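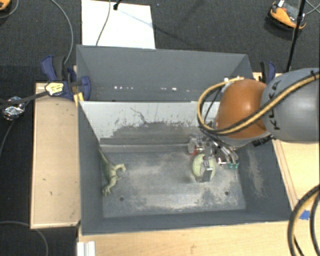
The Stela divided metal bin, dark grey, secondhand

Okay, so I have a soft spot for these. The Stela is the big rectangular metal bin I keep going back to whenever someone writes in asking for "a box that won't crack", and I've got a batch of used ones on the shelf right now. They came out of a workshop clear-out in November, and they've had a life. If you want pretty, have a look at the new Clelel tubs on the other page. If you want something you can chuck toys, balls, offcuts or garden bits into without wincing, keep reading!

What you're getting

One large bin in dark grey metal, split in two. You get a narrow compartment along the back and a much bigger open section at the front, with a sloping light grey panel between them. The left wall slopes in toward the floor, so things tend to slide down to where you can grab them (handy for small hands, and for mine first thing in the morning). There's a thin rim along the outside of the front wall.

The floor has two small round holes near the front edge. I leave mine open. If you're planning on storing anything fine, like sand or birdseed, put a liner in or tape over them first, or you'll be sweeping.

About the wear

I'd rather you knew before it lands on your doorstep. The divider panel is where it shows most: still pale, nearly white, up top, then scraped bare lower down with a ragged line between the two. There's a thin dark scratch that branches down the left-centre part, and little dark chips along the worn edge over to the right. The floor is a blue-grey colour and properly worn, with dusty beige smudges, and the right wall has a long sandy scuff running up it. The walls of the back compartment are smooth and grey, though you may find a few white specks down low in there.

They vary a bit. Some are tidier than this, a couple are rougher, and I don't match them to photos when I pack. If you're fussy about the divider, say so in the order notes and I'll have a dig through the stack for you.

What people put in them

Toys, mostly. The green dinosaur against the left wall is a decent guide to how I use the front section at home: big plastic animals, balls, anything that ends up under the couch. The back compartment is where the skinny stuff goes (rulers, paintbrushes, the train tracks that never fit anywhere else). My sister keeps gumboots in the front of hers and the dog leads in the back, and she's asked me for a second one.

Štefánia Murín wrote to me after her order arrived: "Heavier than I expected and uglier than I expected, and I love it. It lives by the back door and the kids actually use it." I'll take that!

Zuzanna Pawlak bought four for a community toy library and asked whether they stack. They don't, at least not with anything in them. Line them up side by side on a low bench and they look great.

Cleaning and touching up

Warm soapy water and a soft brush for the dusty marks. I've had okay results with a cream cleanser on the scuffs, but go gently because you can take more colour off the divider if you get carried away. Dry it well afterwards, especially down in the back compartment where your hand doesn't quite fit (an old tea towel wrapped around a wooden spoon does the job).

If you want to repaint, the Kurach metal enamel in mid grey is close enough that I've used it on two of mine. Sand the chipped edge first. One small tin does the divider with plenty left over.

Floors

It's metal, so it'll mark timber if you drag it. I sell stick-on felt pads made by Michalík and I'd add a pack to your order if it's going anywhere near floorboards. On carpet it sits fine as is, you just need two people to shift it once it's full.

Stock and ordering

Item number 2249
In stock: 26
Condition: used, visible wear as described
Felt pads: sold separately, item number 793
Enamel, small tin: sold separately, item number 344
Contents not included (the dinosaur stays with me, sorry)

Pick-up is fine any afternoon after two, just message first so I can clear a path to the roller door. I can post as well, but it's a bulky parcel, so send me your postcode and I'll get you a proper quote before you pay. Returns are okay within a fortnight if you haven't painted it.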